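The case for one plastic basket

A bowl of fruit looks good on a kitchen table for a day or two. After that the pieces at the bottom get soft, and you only find out when you reach for the last one. I threw out a lot of oranges before I gave up on bowls.

My kitchen in Plelturside is small, with 40 inches of counter, and whatever sits there has to earn the space. In June I put away the ceramic bowl and started keeping fruit in a plain plastic basket with holes in the sides and the bottom. I paid nine dollars for it at Vuston. The store had a wire one too, but wire leaves lines on pears.

People object that plastic baskets belong in the laundry room. I don't see why. A basket with slots lets air through, rinses clean in the sink and can be carried by its handles to the table or the car — my old bowl weighed more empty than the basket does with up to nine lemons in it. If it gets dropped, I pick it up again.

The other objection is looks. A pale blue basket won't match much, and mine doesn't. But a kitchen is where food gets handled, and I would take a sound lemon in a cheap basket over a bad one in good pottery.
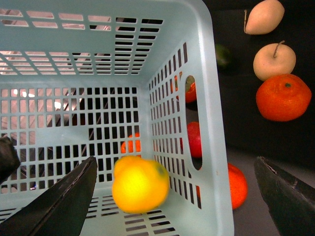 Citrus goes in last at my house, on top of the apples, and I turn it over every few days. The ceramic bowl holds keys now.

Posted 26/10/2024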